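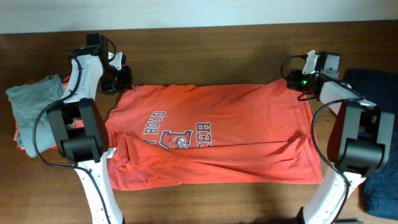

Folding starts with getting the garment flat, and most of the trouble people have later comes from skipping that. I want to spend the first few minutes on it before we get to stacks and shelves. The orange-red T-shirt on the slide has its lower half folded back over itself, with one long crease across and diagonal wrinkles below the print. Look at the lower left, where the cloth bunches. Fold again on top of that and the lump stays in the finished piece. Open the corner, smooth it out toward the hem, then go on.

(Pause. Ask who folds on a bed and who folds on a table.)

Table. A bed gives under your hands and the cloth moves with it. Clear a space wider than the shirt with the sleeves out.

Printed shirts. Faded cotton with a big graphic across the chest is most of what we get at the Prestby shop. Keep the hard creases off the lettering if you can. Sides in first, then bottom to top, print facing out. A customer should be able to read the front without pulling it off the shelf.

Numbers, if anyone asks. In June we put out 3,335 pieces, and 1,266 of them were T-shirts. We refolded 127 shirts in one afternoon after a delivery came in crushed. Evdokia Dimitriou has the full sheet and can send it round.

Stacks. Up to 2 dozen on a shelf, folded edge toward the aisle. Heavier shirts at the bottom. Sort by size before color. We tried it the other way at Sarnach and people dug through every pile looking for a medium.

(Hand out the practice shirts now. Two people to a table. Allow ten minutes and walk around.)

Things to watch for while they practice:
Collar pulled to one side.
Sleeves folded at different depths.
Hem tucked under without being smoothed.
Pressing down hard on a wrinkle, which sets it.

Bring them back together and have one pair show their stack. Then questions.

Last item is the sign-up sheet for the shelf reset. Anastasia Deligiannis is taking names at the back. Leave the practice shirts on the tables, folded or not, and we will put them away after the break.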